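Workshop Tips > Benches & Small Machines

13 February 2021
By Nazma Karunaratne

Search this site Type a tip or tool Go

Sharing a bench with a robot arm: what we do differently now

We've had the arm on the sorting bench at Rekdale since December, and I'm still a bit giddy about it. Our shop packs play sets and small hardware kits, and sorting used to mean standing at one table with your neck bent until your eyes crossed. Now the arm takes the dull picks and the rest of us do the checking, the repairs and the odd orders (my favorite part, always was). It has changed our habits more than I expected, so these are the ones worth passing on.

Set out a few things at a time. A ball and a wooden block with plenty of white bench between them make a much better first try than a heaped tray. Once those picks look dull to you, add more.

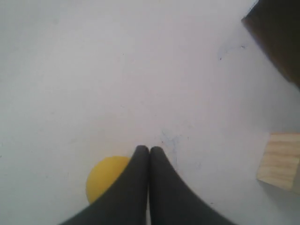 Keep your own stuff off its side. Phones, tape, lunch, all of it! We put a shelf behind the stools and the clutter moved there within a week. If you do need to reach in, press stop first, every time, even for one dropped screw.

Go easy on the white top. Ours is matte, and it picks up ink smudges and little specks faster than you'd think. A damp cloth at the start of the shift, then a dry one. Skip the scouring pad — it took the finish off a corner of our old table and that corner has been grubby ever since. Scratches we just live with.

Close the fingers and look at the tips before you load anything. They should meet side by side at the same height. A sliver of light lower down between them is fine on ours, but if one tip sits higher, call whoever does your setup.

Swap jobs every 2 hours. Watching a machine is tiring in its own way, and two people trading between the arm and the packing table stay much sharper. We did 600 kits in one stretch at Ovthorpe with no swaps, and the last 100 all had to be opened again.

Write down the misses. A pencil and a cheap notebook on a string will do. Ours has turned into the best training book we own, and the new starters read it before they touch a thing. 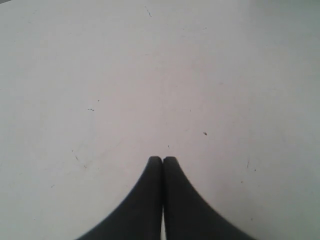
Jairo Llanos wrote in to say the swapping rule matters most of all. At Davedham they left the same person beside the arm all day, and she told them she missed talking to people more than she'd ever minded the sorting. They moved the packing table next to the bench, and now the chat goes on across both.

I love that, and we're going to try it with our own table next. Ours is bolted down, so I'll need a long wrench and a quiet morning.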